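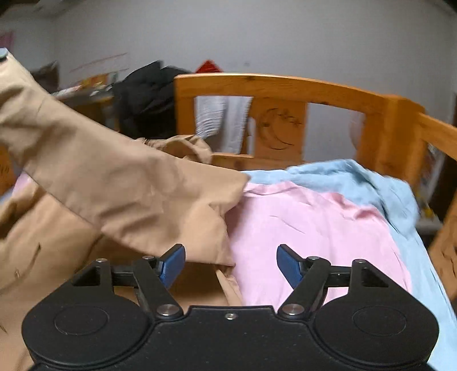 One buyer asked whether the lower rail of the headboard would mark if coats and jackets were hung over it every day, and whether it could be had in a wider section. The rail is made in one section only. It is finished on all faces with the same lacquer as the rest of the frame, and clothing laid over it will not harm the finish. Belt buckles and metal zips can leave fine scratches in softwood, on the rail or anywhere else on the bed.

Pronden single bed, moon and stars
Solid pine, honey lacquer
Supplied by Tradport
Page revised 28 Nov 2019

The Pronden is a single bed frame with a slatted headboard and a shaped side panel. It is delivered flat and assembled with bolts and barrel nuts. The headboard has an upper and a lower rail joined by vertical slats. The side panel curves at the edge and carries a crescent moon and outlined stars, burned into the wood before lacquering. The motif is part of the panel and cannot be removed or ordered in another pattern. A plain side panel is listed separately under Pronden Plain.

Timber
All visible parts are pine. Knots are present and vary from one frame to the next. Sound knots are accepted on any face; open knots are filled on the side panel and headboard but may be left unfilled on the inner faces. Pine darkens in daylight. A frame that has stood near a window for a year will be a deeper colour than a new spare part, and replacement rails are not colour-matched.

Finish
Water-based lacquer, satin, tinted honey. The burned lines sit slightly below the surface and are lacquered over. They can be wiped but should not be scrubbed with an abrasive pad.

Specification
Mattress size: UK single
Clearance under side rails: 290 mm
Base slats: 17, on webbing
Assembly bolts: steel, 6 mm hex socket
Persons needed for assembly: 2
Guarantee on frame: 2 years
Guarantee on base slats: as frame
Mattress: not included
Bedding: not included

Base
The base slats are supplied as a roll, joined by webbing on both edges. The roll is laid on the inner ledges and screwed down at the head and foot ends. Intermediate slats are not screwed. Slats can be replaced singly by cutting the staple at each end and refitting with the short screws from the spares bag. The base is suitable for foam and sprung mattresses. A mattress deeper than the maximum line printed on the inside of the side panel must not be used.

Assembly
Lay out all parts on a blanket or on the opened carton. Fit the barrel nuts with the slot facing outwards. Start all bolts by hand and tighten only when the frame is standing square on a level floor. The side panel with the motif may be fitted on the left or the right; the bolt holes are the same on both sides. Fit the headboard before the base roll.

Check the bolts again after the first month. Pine moves a little in a heated room, and the joints at the headboard are normally the first to need a quarter turn.

The hex key is in the spares bag, which is taped to the inside of the headboard. A powered driver should not be used on the barrel nuts.

Use in dressing and packing
The bed is often the largest flat surface in a small bedroom and is used for sorting clothes as much as for sleeping. The frame is suited to this within the following limits. Suitcases may be stood on the mattress but not on the top edge of the side panel. Garments may be draped over the lower headboard rail. Heavy bags should not be hung from the headboard slats, which are glued and dowelled but are not rated for a hanging load. Wet coats should be dried elsewhere, as standing moisture will lift the lacquer at the slat joints and may stain light bedding.
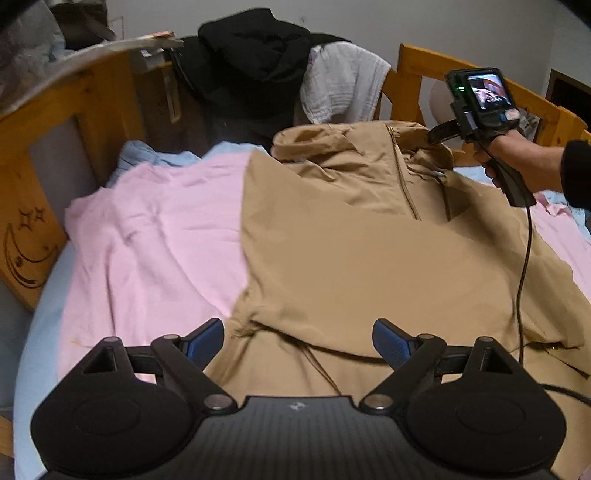 In another buyer's view the curved panel is a nuisance on laundry day: the fitted sheet has to be worked down between mattress and panel, and the far corner always comes up again when a heavy jacket is dragged across it. The fit depends on the mattress. With a firm foam mattress made to the full nominal width there is little space at the panel side. Sheets with deep corners stay down better than shallow ones. The panel can also be unbolted at the foot end and eased outwards for a full change of bedding, though for most users this will not be worth the time.

Bedding
Any standard single fitted sheet can be used. Pale sheets and light-coloured cloths may pick up tint from the wood in the first weeks if they are tucked hard against the panel while damp. A frame that has been wiped down once after assembly with a barely damp cloth, and left to dry overnight, gives no further trouble in this respect.

Cleaning
Dust with a dry cloth. Marks from shoes or dye can be removed with a little washing-up liquid in lukewarm water. Do not use furniture polish containing silicone if the frame may be sanded and re-lacquered later. The burned motif collects dust in the narrow points of the stars and is best cleaned with a soft brush.

Accessories and spares
Pruven underbed drawer, pine front, on castors. Fits the clearance given above. Sold singly.
Zamani hook rail, for wall mounting beside the headboard. Intended for coats, dressing gowns and school bags. Wall fixings are not supplied.
Base slat, single
Spares bag with hex key, bolts, barrel nuts and short screws
Touch-up lacquer, honey

The hook rail must be fixed to the wall. It is not to be screwed to the headboard, and holes drilled in the headboard end the guarantee.

Delivery
The frame is delivered in two cartons. The longer carton holds the side panel, the plain side rail and the base roll. The shorter holds the headboard and the foot end. Cartons are marked on the short edge and should be checked before signing. Damage to the panel must be reported with the carton number. Orders placed in November are sent from the Tradport warehouse in the order received, and frames with drawers are held until both items are in stock.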